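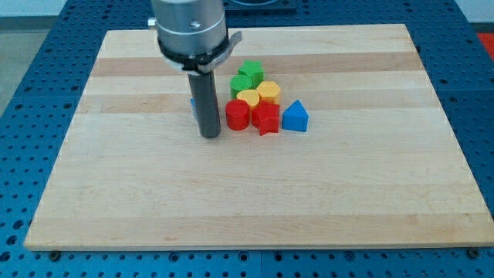 Search products
Enter keyword or part number
Go

Sokar 830 Folding Workbench

Posted in January by Firouzeh Farahani

The Sokar 830 is a folding workbench for garages, basements and small shops where a fixed bench would take up too much room. It is named for its working height of 830 mm, a little under 33 inches, and it replaces the older Sokar bench we carried for several years. The top is the same. The legs, hinges and feet are new.

Top

The top is solid beech, glued up from narrow staves and oiled on both sides at the factory. It can be sanded and oiled again as often as you like. Drosumard makes the tops and ships them flat, with the dog holes already drilled. The holes take any standard 3/4 inch bench dog or holdfast. Holdfasts grip best after the inside of the hole has been scuffed with coarse sandpaper, and the oil finish makes them slip a bit for the first few weeks.

Expect some movement across the width between summer and winter. The bolts that hold the top to the frame run in slots, so leave them snug and don't crank them down.

Frame and legs

The frame is welded square steel tube with a powder coat finish. Each pair of legs folds inward and locks with a spring pin. The old model used a sliding collar that filled up with sawdust and stuck, and a lot of you wrote to us about it. Customers with the older bench can buy the new leg set on its own. It fits the same four bolts, but the cross brace has to come off first.

Rated load is 300 pounds, spread over the top. This is a static rating. For heavy chiseling or hammer work, stay over one of the leg pairs, where the top has less bounce.

The feet are rubber and adjust separately by turning them by hand. There is enough thread to deal with a sloped garage floor – if yours falls away more than that, shim under the low side.

Folded size

Folded, the bench is slim enough to stand behind a door or hang on the Ojeda wall bracket, sold separately. The bracket needs to go into studs. Drywall anchors will not hold it. We have had two benches come back with bent frames from falling off a wall, and falls are not covered.

Vise

No vise is included. The front edge has threaded inserts for the Brometti quick-release vise, which goes on with four bolts and a hex key. Other vises can be fitted with lag screws if you drill pilot holes. Keep clear of the inserts and stay an inch or more in from the end of the top.

What comes in the box

One top, one frame with legs attached, four feet, a bag of bolts and washers, a hex key and a printed sheet. Assembly takes one person less than an hour, though turning the bench over at the end is easier with two.

Care

Wipe up glue before it dries. Oil the top once a year, or more often in a heated room. Any plain hardware store boiled linseed or Danish oil will do. Lay the used rags out flat outdoors until they are fully dry, and don't leave them in a pile. A drop of light machine oil on each spring pin keeps it from rusting in a damp basement.

Ordering

Part number 794 is the complete bench. The leg set, the top alone and the wall bracket are listed under Parts. Benches ship by freight to the curb, and the driver will not bring the box inside. Open it and check the corners of the top before you sign.

Comments

Cirilo Ocampo
Had mine since the fall. Good bench. The pins were stiff out of the box but loosened up. I'd like a shelf underneath.

Hoi-yan Wei
Does the leg set come with new bolts or do I reuse mine? One of my old ones is stripped.

Firouzeh Farahani
New bolts and washers are in the bag with the leg set.

Nii Appiah
33 inches is low for me, I'm 6'3". Put mine on blocks for planing. Any plan for a taller one?

Karine Chan
Box arrived with a crushed corner, top was fine. Printed sheet has the brace drawn upside down, check before you tighten anything.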